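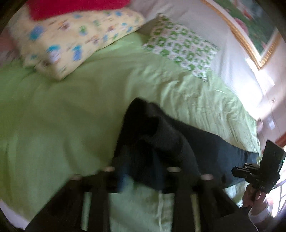
Automation and Work, Unit 6
Bed and linen work: dividing a job between people and machines

Reading for this unit: the Keltell case file, sections 2 and 3. Bring the task sheet to Monday's session.

6.1 Background

Keltell runs short-stay apartments and a central laundry. The laundry was automated first: sorting, washing, drying and flat ironing are done on a line supplied by Dreseck, which handles 2000 pieces per shift. The apartments were left alone. Room staff still strip beds, separate guest clothing from linen, remake the bed and log the room as ready.

The company now wants to move part of the room work to machines. Its first step is to record how people do the work with hand-held grippers, and to use the recordings to train a controller. This unit deals with what that step changes for room staff. The control method itself is covered in Unit 8.

6.2 Why bed work is hard to automate

A laundry line works because the pieces arrive in a known state. A bed does not offer that. Typical conditions:

- Sheet and garment are both cloth. The boundary between them has to be found before anything can be picked up.
- A dark garment bunched on a sheet shows few usable edges. Folds in black or navy cloth give little contrast, and a deep fold can look the same as a gap between two items.
- Wrinkles in the sheet resemble the hems of small items.
- Strong daylight at one side of the bed washes out detail there while the opposite side stays in shade.
- Pillows and covers come in any print. A rule based on white hotel linen fails on green linen or patterned pillows.

A person resolves most of this by touch. With a gripper in each hand the operator loses direct contact with the cloth and has to rely on sight and on resistance in the handle. Expect grasp failures of two kinds: the jaws close on the sheet along with the garment, or they close on a single layer and the garment unfolds as it is lifted.

6.3 Task breakdown

Keltell divides the room job into 12 tasks. Four are relevant here.

Task 3. Clear personal items from the bed. Judgment is high, force is low. Errors are costly: a guest's shirt sent to the laundry line is difficult to trace.

Task 4. Lift, shake out and fold loose garments. Judgment is moderate. Two hands are needed for most garments.

Task 5. Strip the sheet and pillow covers. Judgment is low, force is high at the mattress corners. This task accounts for most reported shoulder and lower back strain.

Task 6. Fit the new sheet. Judgment is low, precision is moderate. The far side of a bed placed against a wall is the usual problem.

Note the mismatch. The recording work at Keltell starts with Task 4, which is light and fairly varied. The strain is in Task 5. A program justified to staff on ergonomic grounds should be checked against this list.

6.4 What changes for the staff

Pace. Work with grippers is slower than work with bare hands. In the first month a garment that takes 20 seconds to fold by hand took 79 seconds with the tools. Keltell initially kept the normal room quota on recording days. The quota was dropped in December after supervisors found that operators were skipping difficult garments to keep up.

Load on the body. The tools add weight at the end of the forearm. Leaning over a mattress with both arms extended raises the load on the lower back, even when the garment itself weighs very little. Rest breaks should be set by time spent with arms extended - room counts are a poor substitute.

Skill. Operators who record well are not always the fastest room staff. Recording rewards steady, separate movements. Experienced staff tend to merge steps, for example turning a sleeve while lifting the collar, and these merged movements are harder to segment.

Pay grade. Sandhu, the agency that supplies part of the room staff, classed recording as ordinary room work. Keltell classed it as technical support for its own employees. Two people doing the same task in the same building were therefore on different rates.

Ownership. The case file does not state who may reuse the recordings, or whether an operator can withdraw them after leaving.

6.5 Comparison site

Turcombe, a residential care operator, automated in the opposite order. It bought powered bed lifts and left all handling of clothing to staff. No recording was done. The machine takes over force and leaves judgment where it was. Training took one afternoon, and job descriptions were not rewritten. The limit of this approach is that time per room hardly changes.

6.6 Questions for the session

1. Rank Tasks 3 to 6 by strain, then by difficulty of automation. Where do the two lists disagree?
2. Draft a quota rule for recording days that does not reward skipping items.
3. Which pay classification is easier to defend, and on what evidence?
4. Could Turcombe's approach be applied to Task 5 at Keltell? State the bed height and wall clearance you assume.

Written answers to 2 and 4 only, one page each.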